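Flimis gripper comparison

Reading time: 3 minutes

The Flimis gripper comparison was a simulated trial of parallel-jaw grippers and the controllers that drive them, run in June 2022 by a small group under Ernő Nyitrai and written up on July 4, 2022. It set the stock gripper model supplied with the Plonov simulator against a revised version by Soo-ah Wi, which differed in finger length and closing speed. The trial is mostly cited for its claim that the revised gripper was the better of the two, a claim that has not held up well.

Background

Flimis began as a set of household rooms built for testing arm controllers. Grippers were added later, when Brisa Manríquez noticed that two controllers with nearly the same reaching scores behaved very differently once they had to close on something. The group decided to hold the rooms and tasks fixed and change only the gripper. In practice the controller settings were changed as well – the longer fingers needed a different approach height – and the write-up gives this one sentence.

Method

Each gripper was run through 3615 attempts, spread over 18 tasks. An attempt was stopped after 90 seconds of simulated time and counted as a failure. Views were recorded from the wrist and from the body of the robot. The wrist view was the main input for the controller called Hurley, while the other controller, Gwynne, used both.

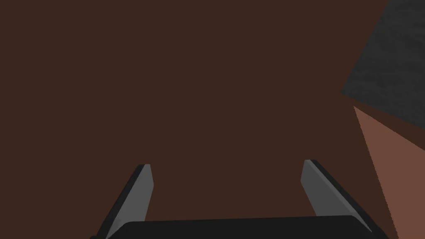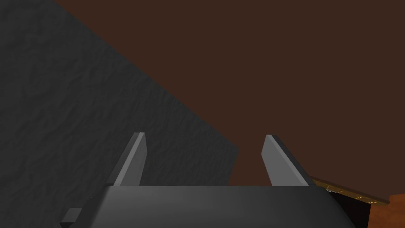
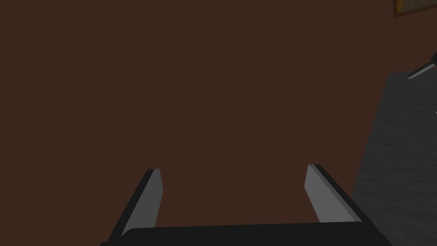
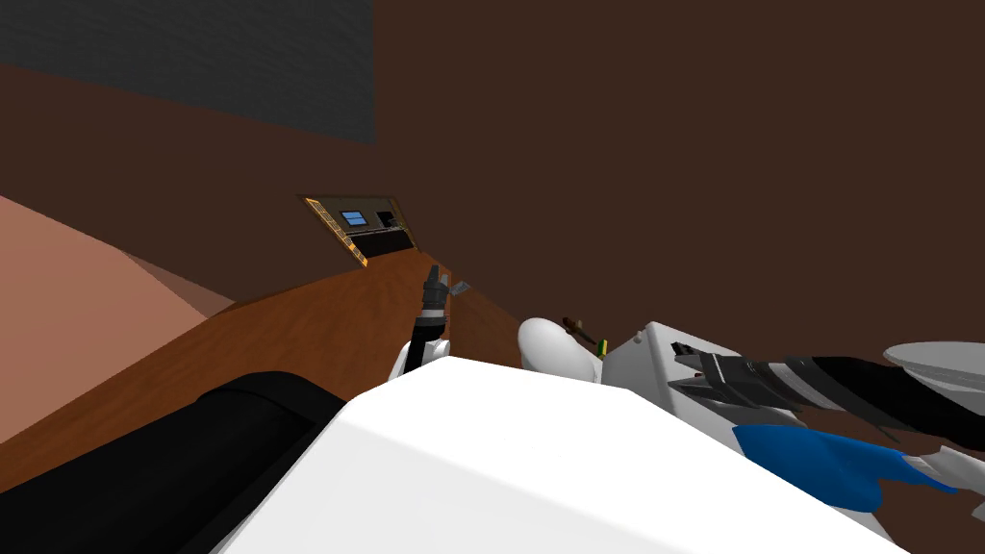 Simulated views from the Flimis trial. The first three look out past the open fingers of a gripper; the last is a tilted view taking in both arms.

The wrist view drew criticism early on. When a gripper is close to a large plain surface, the picture holds very little that a controller could use to judge distance, and the fingers themselves may be the only clear edges in it. Botond Lakatos argued that under these conditions Hurley was probably leaning on joint readings and making little use of the camera. The group replied that this was equally true for both grippers. That may be so, but it does not help anyone who wants to know whether the camera was doing any work.

Results

The revised gripper finished ahead in most tasks, by a margin the authors called clear. No spread between repeated runs was given. With Gwynne the order of the two grippers was reversed in 2 of the tasks, both involving soft objects, and the write-up puts this down to the cloth model. Cloth in Plonov is known to slip through closed fingers when the time step is too long, so the explanation is possible. It was never tested, although a shorter time step would have been a simple thing to try.

Criticism

Norbert Kelemen repeated part of the trial with the approach height held constant and found that the gap between the grippers shrank to almost nothing. He did not conclude that the grippers were equal, only that the original trial could not tell them apart from the settings they were run with. Nyitrai accepted the point about approach height but stood by the ranking.

A wider objection is that no real gripper was ever built to the revised shape. Friction at the fingertips was set by hand to a single value for every object, and finger bending was left out altogether. Long thin fingers tend to bend under load, so leaving this out probably favoured the revised version.

Later use

The rooms and task list are still in use, mainly for comparing controllers. The gripper ranking is quoted less often, and usually with Kelemen's repeat beside it.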